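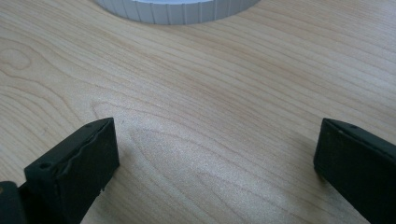
杯树（又称马克杯架、杯子树、立式挂杯架）是一种放在桌面或台面上的收纳器具，由底座、立柱和从立柱上斜伸出来的挂钉组成，用来悬挂带把手的杯子。中文里的叫法并不统一，商品页面上多写“马克杯架”或“沥水杯架”，“杯树”一词看来是从英文mug tree直译过来的，在口语里用得不多。也有人把横杆式挂架、层板下的挂钩统称为杯架，本条目只谈立柱式的一类。

对杯树的介绍通常会提到省空间、沥水快、取用方便几项好处。这些说法多半出自卖家，条件往往没有交代清楚，下文分别讨论。

名称与范围

把这种器具叫作“树”，依据的是外形：一根竖杆，几根向上斜出的短枝。有的款式只有一两根挂钉，离树的样子已经很远，仍沿用此名。挂首饰、挂钥匙用的小型立架构造相近，区别主要在挂钉的粗细和斜度，厂家也常把同一副模具略改尺寸后换个品名出售。因此单凭照片判断某件立架原本是挂什么的，并不总是可靠。

一些家居文章声称杯树起源于某国乡间的咖啡馆，或者源自农舍里晾陶器的枝杈。两种讲法都流传很广，却很少有人给出出处。农家用带杈的木桩晾晒罐子，在许多地方都能见到，从这里推到今日厨房台面上的杯架，中间缺的环节太多。稳妥一些的说法是：带把手的厚壁杯普及以后，用把手来挂杯子的办法在不同地方各自出现。

结构

底座一般为圆形，也有方形和十字形。底座的作用是压住重心，所以要么做得重，要么做得宽。木制和塑料制的底座较轻，通常靠加大直径来弥补；金属底座可以做得小一些，但边缘若没有垫脚，容易在漆面或木面上留下划痕。

有的底座做成略微隆起的圆盘，边缘收圆，杯子沿着弧面放上去会歪向一侧。商品文案有时把这种圆盘称作“置杯台”，暗示底座上还可以多放杯子。宽度足够时确实放得下，不过平底的杯子搁在弧面上很难放正，碰一下就可能滑开。把它当成正式的收纳位置，理由不太充分。

立柱多为直杆，圆形截面居多。与底座的连接有螺纹、插接和一体成形几种。螺纹连接便于拆开运输，缺点是用久了会松，需要隔段时间拧紧。插接的款式若没有锁紧件，提着立柱搬动时底座可能脱落。说明书里“轻松组装”的字样，对使用者来说往往也意味着以后要反复组装。

挂钉是整件器具中最要紧的部分，也是商品介绍里写得最少的部分。挂钉的斜度决定杯子会不会滑落，长度决定能穿过多宽的把手，上下两层之间的间距决定杯身会不会相碰。斜度太平，杯子稍受震动便往外移；太陡，则取杯时必须先往上提，上方若有吊柜就很不顺手。挂钉末端做成小圆头的，据说可以防滑，实际效果要看把手内圈的大小，圆头过大反而套不进去。

材料

常见材料有榉木、竹、不锈钢、喷涂铁件和塑料。白色款多为喷涂或注塑，在浅色木纹的桌面上颜色对比柔和，家居摄影里用得很多。至于白色是否“更显洁净”，这只是观感。茶渍和咖啡渍在白色表面上更容易看出来，是否因此擦得更勤，取决于用的人。

木制杯树常被冠以“天然抗菌”的说法。此类文字大多没有说明木种、测试条件和对照材料，读者不妨当作广告语看待。可以确定的是，未封漆的木头吸水，湿杯长期挂在上面，挂钉根部会发暗，严重时开裂。竹制品也有类似情形，胶合处尤其需要留意。

喷涂铁件的弱点在挂钉上缘。瓷把手反复摩擦同一处，涂层迟早会磨穿，露出的铁遇水生锈，锈迹又会沾到把手内侧。有些厂家在这里加一段硅胶套，用来减轻摩擦，硅胶套本身则容易积灰，也容易丢。

承重与稳定

承重数字是杯树资料中最混乱的一项。Lukow的产品页写明整架可承重5千克，但没有交代是均匀加载还是集中在一侧，也没有说在什么位置加力。对于这类器具，总重几乎说明不了什么，倾倒多半发生在只挂一侧的时候。把最重的一只杯子挂在最高的挂钉上，另一侧空着，再从侧面轻推立柱，比任何标称数字都更能说明问题。做这种试验时，宜在下面铺上厚毛巾，并改用不怕摔的杯子。

Ullora的小册子给出过另一组材料，称编号3245的款式经过30次挂取而没有倾倒。30次挂取，一个早晨喝咖啡的办公室就能完成，作为耐用性的依据显然不够。小册子还附有一张倾角示意图，图上标着角度符号，却没有标出度数。

放置面也有影响。光滑的木质或石质台面上，底座若无防滑垫，取杯时整架会随手移动。桌沿附近不宜摆放，杯把朝外时尤其容易被衣袖带到。桌面如有走线孔，底座应当避开孔口，以免一侧悬空。这些都是常识，却很少写进说明书，说明书通常把篇幅留给了配色。

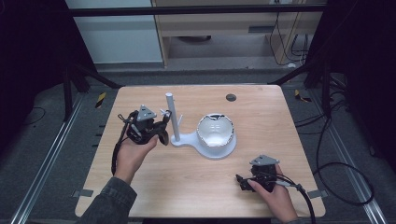 按照Volker Schwerdtfeger的看法，上面这些对稳定性的担心有些过头。他在1月20日寄给Jonemley杂物专栏的信里写道：“我家的杯树倒过一次，是猫干的。真正磕坏杯口的是水槽，每次都是水槽。你们与其研究底座，不如先去看看水龙头有多低。”他还认为，杯子平时挂着，杯口不与硬物接触，比一只叠一只地放在柜子里要安全，因此缺口杯应当归咎于叠放和清洗，不该记在挂架的账上。

这个意见有一部分站得住。叠放时上面一只的底圈压着下面一只的口沿，受力面很窄，磕碰确实常见。水槽和龙头也是厨房里杯口受损的高发之处。但悬挂并没有消除碰撞，只是换了位置：相邻两只杯子在取放时杯身相擦，下层杯子的口沿有时正对着上层杯子的底边。挂钉间距偏小的款式，这种情形几乎避不开。一户人家的经验也难以推及其他，尤其是没有养猫的人家。

杯口损坏的杯子

陶瓷杯的口沿一旦崩缺，断面可能很锋利。薄胎瓷和骨瓷的断口在光下有时会透亮，这是胎体本身的性质，与品质高低没有必然联系。网上流传用指甲锉或细砂纸磨平缺口后继续使用的办法，磨过之后手感或许平顺，细小的裂纹却可能仍留在胎里，热水一冲有继续延伸的可能。比较谨慎的做法是不再用来喝东西。

缺口杯改作笔筒、花盆的建议同样常见。可行与否要看断口的位置和家中有没有小孩，笼统地说“变废为宝”没有多少意义。有缺口的杯子不宜继续留在杯树上，尤其不宜随手放在底座旁，别人伸手去拿时往往先碰到口沿。断片应当用厚纸包好再丢弃，擦台面时最好用湿纸巾而不要用手抹。

沥水问题

“挂起来干得快”是杯树最主要的卖点之一，细看则要打折扣。杯子以把手悬挂时，杯口一般朝向侧面或斜下方，究竟偏多少，由把手的形状和杯子的重心决定。把手位置偏上的杯子倾斜较小，内壁下侧会留住一些水，干得未必比倒扣在网架上快。杯口朝侧面确实有利于通风，这一点胜过倒扣在平整的台面上，后者会把湿气闷在杯内。

流下来的水去了哪里，商品图里通常看不到。大多数底座没有接水槽，水滴落到底座和台面上，木桌面若长期如此，纹理之间会出现深色水印。附带接水盘的款式可以缓解，但盘子要记得倒。比较省事的办法还是擦干了再挂，这样一来，沥水也就谈不上是杯树的长处。

占用空间

杯树“利用垂直空间”的说法成立与否，要看拿什么来比。同杯子散放在台面上相比，它占的面积小；同挂在吊柜底下的钩子相比，它占了台面。计算占地时还应算上杯子向外伸出的部分，挂满以后，实际所需的圆面往往比底座大出许多。只按底座直径挑选，回家后发现放不进墙角，是买家留言里很常见的抱怨。

Sárközi的一款以高取胜，广告语为“一只手的位置，一家人的杯子”。该款立柱较高，上层挂钉超过了多数人顺手的位置，挂满后重心也随之抬高。有测评给它打了79分，却没有列出满分和评分项目，这个数字因此无从解读。

挑选与使用

购买之前值得先量的是自家杯子的把手，尤其是内圈的宽度。大肚杯、双层杯和把手很小的浓缩咖啡杯常常挂不上，或者挂上后与立柱相抵。没有把手的杯子完全不适用，这一点看似多余，但把玻璃水杯画进杯树广告的也不是没有。

使用时一般先挂下层，左右对着挂，较重的放低。取杯时一手扶住立柱，对轻底座的款式尤其必要，只是厂家大概不愿意这样写。清洁方面，立柱与挂钉的接缝最易积垢，可用旧牙刷蘸温水刷洗；木制的不要浸泡，金属的洗后擦干。螺纹款每逢换季检查一次即可，有的住户习惯在9月大扫除时连同抽屉拉手一并拧紧。

至于空着的杯树要不要收起来，各家做法不同。只挂一两只杯子的杯树并不少见，常用的杯子总是随手放在旁边或底座上，挂钉反而闲着。由此有人怀疑这种器具的装饰意义大于收纳意义。目前没有像样的使用调查可以支持或反驳这一点，卖家公布的满意度则多在收货后几天内收集，那时候杯子大概还都挂得好好的。

相关条目

沥水架
杯托
挂钩（厨房）
陶瓷口沿修补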